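Tindo 冰箱整理记录集 · 说明文件

写在最前面

您好,欢迎翻到这里。这份说明是给所有打算使用、引用或者只是随手翻翻这套资料的朋友准备的。我写东西一向啰嗦,朋友们也常劝我把说明压缩成一页纸,可是每次一动笔,总觉得这个也该交代,那个也该交代,最后就成了现在的样子。赶时间的话,先看“里面有什么”和“怎么读一条记录”两节就够用了,其余的部分可以等泡好茶再慢慢看。

Tindo 是一套关于家用冰箱的整理记录,讲的是东西放进去、拿出来、挪地方、擦干净这些再平常不过的事。我们关心的是冰箱里每一层放什么,瓶子是立着还是躺着,门一打开手先伸向哪里,旁边那张桌子在整个过程里派什么用场。听上去琐碎,可是做过饭、当过家的人都明白,厨房里的顺手和不顺手,差别往往就在这些小地方。

名字的由来

常有人问 Tindo 是什么意思。它没有什么深意,是当初建文件夹的时候随手敲的一个短名字,后来大家叫惯了,就没有再改。姊妹项目 Bronon 记录的是碗柜和抽屉,写法和这一套基本一致,两边的词表也是共用的。如果您手里已经有 Bronon,读起这一套来会很轻松。

里面有什么

目前这一版一共收录 87 条整理记录,分成 4 个部分,每个部分放在单独的文件夹里:

放入:把瓶子、盒子、袋子从桌面放进冰箱的某一层。这一部分最多,有 42 条。

取出:与放入相反,从冰箱里拿到桌面。

换位:东西不离开冰箱,只是换一层,或者在同一层里往左往右挪一挪。

清洁:擦隔层底面、擦前沿、擦桌面,以及擦完之后把东西归位。

每条记录包含一段文字说明、一张或几张照片,还有一张小小的登记表。文字说明用中文写成,长短不一。写得短的只有一句话,写得长的像日记,这是因为执笔的人习惯不同,我们讨论过要不要统一,最后还是保留了原样。统一之后固然整齐,但有些很有用的细节,比如“瓶子靠左,右边留给高盒子”,恰恰是在那些啰嗦的段落里才会出现。作为一个同样啰嗦的人,我对此深表欣慰。

关于房间和家具

这套记录围绕一个很简单的角落展开:一面白墙,一张白桌子,一台双室冰箱。桌子和冰箱挨得很近,中间只留一道窄缝。东西从桌上到冰箱里,转个身就行,不用走动。我们试过把桌子放远一些,结果每次都要端着东西走两步,瓶瓶罐罐一多就很麻烦,于是又搬了回来,后来便一直这样放着。

桌面是浅色的,好处是放什么都看得清楚,坏处是一点点污痕也藏不住。我们擦得很勤,但是用久了的桌子总会有些擦痕,登记表里的“桌面状态”一栏,只写有没有放东西,不去评价桌子新旧。

冰箱上下两室,上面一室用来放瓶装的东西和随手要拿的小件。登记的时候,我们把“上室底面”单独列为一个位置,因为高瓶子常常直接立在这里。前沿有一道凸起的白色塑料边,擦的时候容易漏掉,所以“清洁”部分里专门有几条是写它的。

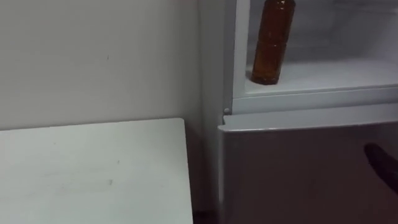

图 1 上室底面靠左立着一只棕色塑料瓶,左边的白桌面没有放东西。

位置的说法

写位置的时候,最怕的就是左右不分。您站在冰箱前面和站在冰箱侧面,看到的左右前后并不总是一回事。我们约定,凡是说冰箱里的“左”和“右”,一律以人面对冰箱正面为准。“前”指靠近开口的一侧,“里”指靠近背板的一侧。桌面上的左右也照这个方向来说,这样一条记录从头到尾只有一套方向,读的人不用在脑子里转来转去。

常用的位置词有 6 个,列在下面,方便检索:

上室底面:上面一室最下方的平面。

上室前沿:底面前方那道凸起的边。

下室隔层:下面一室里的任意一层,需要时在备注里写明是哪一层。

桌面近处:桌面上靠近冰箱的一侧。

桌面远处:桌面上离冰箱较远的一侧。

缝隙旁:桌子与冰箱之间那道窄缝的边上。这个词用得不多,多半出现在抹布掉下去的时候。

如果一件东西刚好跨在两个位置中间,请登记它底部占得多的那一边,另一边写在备注里。

东西的说法

我们给物品起名的原则是:看得出来的才写,看不出来的宁可写得笼统一点。一只棕色的塑料瓶,就写“棕色塑料瓶”,不猜里面装的是什么。标签能看清的,可以照抄标签上的字;看不清或者看不到的,就空着。早期有些记录写得很有想象力,单凭瓶子的颜色就断定是酱油或者凉茶,校对的时候都改回来了。

颜色用日常的叫法就可以,红棕、浅灰、乳白都行。半透明的东西请注明“半透明”,因为这样的瓶子在不同的光线下颜色深浅差别很大,同一只瓶子在一条记录里像琥珀色,在另一条里又偏红,不注明的话,后来的人会以为是两只。

瓶身上如果有一圈圈的棱,也欢迎写进去。这一点是从实际使用里学来的:几只颜色相近的瓶子放在一起,往往就是靠瓶身的棱和肩部的形状才能分清。

怎么读一条记录

每条记录的登记表有以下几栏:

编号:由部分名称和序号组成,例如“放入-42”。

物品:按照上一节的叫法填写。

起点:动手之前东西所在的位置。

终点:收手之后东西所在的位置。

姿态:立放、平放、斜靠,三者选一。

桌面状态:空,或者有物。

备注:其余想说的话都写在这里,长短不限。

“换位”部分的起点和终点都在冰箱里,“清洁”部分如果没有移动东西,起点和终点就都留空。照片里能看到的只是其中一个时刻,不一定是起点,也不一定是终点,请以登记表为准。照片没有拍到的地方,也请不要凭照片去补填。

整理的习惯

既然是关于整理的资料,也顺便把我们平时遵循的几条习惯写下来。您不一定要照做,不过读记录的时候知道这些,会更容易明白为什么某件东西总是放在某个地方。

高的瓶子立放,瓶盖先拧紧。立着放占地方小,拿的时候一把握住瓶身就行。

先腾桌面,再开冰箱。桌上有空位,取出来的东西才有地方搁,冰箱门也不必开得太久。

同类的东西挨着放。瓶子和瓶子在一起,盒子和盒子在一起。

从里往外擦。先擦背板附近,再擦底面,最后擦前沿,水渍顺势带出来,用干布收尾。

还有一条是我个人的偏好:每一层都留一点空当。塞得满满当当的冰箱看着富足,找起东西来却叫人着急,常常为了拿最里面的一小盒,要把前面的全部搬出来。这条偏好写进说明里多少有些夹带私货,请多包涵。

文件与命名

所有文件放在一个主文件夹里,主文件夹下按部分分开。文字说明是纯文本,登记表是用逗号分隔的表格,编码统一为 UTF-8。用某些办公软件直接打开表格时,中文可能会显示成乱码,在导入时手动选一下编码就好了。

照片的文件名与记录编号相同,同一条记录有几张照片的,在编号后面加一个小写字母。照片没有经过裁剪,颜色也没有调整过。

适合做什么

这套资料适合用来研究家庭收纳的习惯,练习写清楚物品和位置,或者给厨房收纳的课程当阅读材料。Bashir 收纳课的讲义里就选用了其中几条,拿来让学员练习只凭文字还原一层隔层的摆法。据说大家画出来的草图五花八门,倒是让我们找到了好几处写得含糊的地方,后来都补上了。

也有一些事情它做不了。记录里没有温度,没有保质期,没有食品安全方面的建议,请不要拿它来判断某样东西该冷藏多久。冰箱的尺寸和容量也没有登记,所以它没办法告诉您家里的冰箱能放下多少东西。再有,全部记录围绕同一个角落,桌子在左,冰箱在右,如果您家厨房的布局正好相反,“桌面近处”和“桌面远处”还可以照用,手的顺序就要自己换一换了。

已知的问题

“取出”部分有几条的姿态一栏漏填,暂时没有补,因为写记录的时候没有留下足够的说明。

“清洁”部分对抹布的叫法不统一,抹布、擦布、小毛巾都有,指的是同一类东西。检索的时候请三个词都试一试。

早期记录把“上室前沿”写作“门槛”,很形象,可是容易引起误会。大部分已经替换,若您还看到漏网的,请告诉我们。

备注里偶尔有与整理无关的闲话,比如今天中午吃了什么。我们商量之后没有删。

更新情况

四月的这一版主要做了三件事:补齐了“换位”部分的备注,统一了位置词,又把登记表里的“朝向”改名为“姿态”。旧版的编号没有变动,以前引用过的朋友不需要修改。

下一版打算增加一些小件的记录,像是调料包、半个柠檬、用夹子夹好的袋子之类。这些东西最容易在冰箱里走失,也最难写清楚位置,我们还在琢磨该怎么登记才好。

使用与引用

您可以自由阅读、复制和改编这套资料,用在教学、研究或者自己家里都可以,请保留项目名称 Tindo,并说明是否做过改动。若要整套转发,麻烦把这份说明也一并带上,虽然它确实长了一点。

引用时写“Tindo 冰箱整理记录集,Moltimia 整理”即可。如果同时用到了 Bronon 的词表,请一并注明。

来信与补充

发现错字、漏填,或者觉得某个位置词别扭,都欢迎在项目页面留言,标题里写上记录编号,我们查起来会快很多。愿意投稿的朋友,请先照着登记表试写一条,连同照片一起发来,格式上有小出入没有关系,我们会帮忙改好再发回给您确认。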